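The grippers come apart every 500 cycles

Asabe Dauda keeps a spiral notebook clipped to the shelf by the door of the workshop at Honitora. It has a column for the cycle count, a column for which gripper, and a wide column headed "what it was doing". The last one gets the most ink.

"People write 'felt funny' and that's fine," she says. "I'd much rather have 'felt funny, left side, on closing' than nothing. You can find a thing from that."

Dauda looks after a single station, a tabletop cell where an operator works with a pair of hand-held grippers and the movements are recorded for training robot arms. She has been doing it since April of last year. Before that she serviced packaging lines, and she still talks about the station as if it were a line with one machine on it.

The cell is simple to look at. There is a table between two aluminum rails, a wooden board on top of it, and a flat white board on top of that as the working surface. The grippers are worn or held, one in each hand, and their cables have to go somewhere. Most of what Dauda does has to do with those cables.

"The fingers wear, sure. The pads wear. But if I lose an afternoon, it's a cable," she says. "It's always where it bends. So the first thing I check in the morning is the bend at the wrist."

She wants slack there, enough that the operator can turn a hand right over without feeling a tug, and little enough that the loop doesn't catch on whatever is on the board. When she started, the cables were taped to the operator's forearm. The tape left residue on the sleeves and pulled the connector sideways. She took it off in her second week and went to a loose loop, and the connectors began lasting a good deal longer.

The morning check takes her 20 minutes if nothing is wrong. She opens and closes each gripper by hand with the power off and listens. Then she powers up, runs each one from fully open to fully closed and reads the two end values off the screen. On the left gripper the open value should come up as 2,198. If it has moved by more than a few counts she does the zeroing again before anyone is allowed to work.

"It drifts a bit over a week. That's normal," she says. "What I don't like is a jump. A jump means something has slipped on the shaft, and zeroing it again just hides that for a day."

The right gripper is the more compact of the two, and she admits she prefers working on it. There are fewer screws. The left is bigger and opens wider, and its pads take more of a beating because operators use it to hold things steady while the right does the finer work. 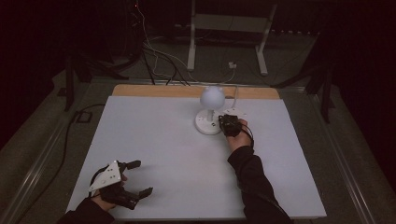 Both grippers at the board, with the small white lamp as the work object.

The plates on top of the grippers get their own line in the notebook. Dauda is strict about them. If a plate has been bumped, even if it looks straight, she takes it off, cleans the seat, puts it back and tightens the screws a little at a time, going back and forth so it pulls down evenly. She doesn't use thread locker on them any more.

"We did, and then I had to get one off in a hurry and rounded the screw," she says. "Now I put a dot of paint across the head. If the dot's broken, it's moved. Simple."

The full service comes at 500 cycles on each side. That means both fingers off, the slides wiped down and greased again, and the pads peeled and replaced whether they look worn or not. The grease was an argument for a while. The drawings called for a heavier one, and Dauda found it picked up lint from the carpet. She switched to a light synthetic after talking it over with Marcelino Damasceno, who designed the finger mounts and works out of the Aguiar office.

"He wasn't keen," she says. "He asked me to run it to 800 and send him the slides in a bag. So I did, and he wrote back one word, which was 'okay'."

Damasceno, reached by phone, remembers it slightly differently. "I think I wrote two words," he says. "But she was right about the lint. We had tested on a bench in a room with a hard floor. Nobody had thought about carpet."

He has since changed the drawing. The new revision also moves the cable exit back a little, away from the bend, and Dauda is waiting on a set of those parts from Sonell, the shop that does the machining.

The work objects bring their own trouble. Anything with a cord is awkward, she says, and a light object with a cord is the worst, because the cord can drag the base around the board between takes. Her rule is that the cord leaves off the back edge and stays there. Operators are asked to check it before each run.

Lindalva Dantas, who has spent more hours in the sleeves than anyone else at the station, says the difference after a service is easy to feel. "The left one gets sticky near the end of its travel," she says. "You start squeezing harder without noticing, and then your thumb is sore at lunch. After Asabe's had it apart you have to learn to be gentle again."

Dauda likes to hear that sort of thing and writes it down. Run 382 is marked in the notebook with a star, for a click that Dantas heard and the software did not. It was a hairline crack in one of the finger mounts. The part is in a jar on the shelf now, with a label on it.

She doesn't keep many spares. There are two sets of pads, one full cable for each side, a bag of screws, and a complete right gripper that she built up from leftovers and doesn't quite trust. She would like a second left gripper. She has asked for one, and the answer so far is that it's in next year's budget.

As for the rest of the station, she vacuums the carpet under the table herself. She checks the rails with a square once a month and after anyone has leaned on them — "and everyone leans on them" — and she replaces the white board when the scratches start to catch a fingernail.

Asked what she would tell someone setting up a similar cell, she goes back to the cables. Buy the flexible ones, she says, and buy them longer than you think. Then she unclips the notebook, because the left side is at 488 and she wants the new pads cut before the afternoon shift.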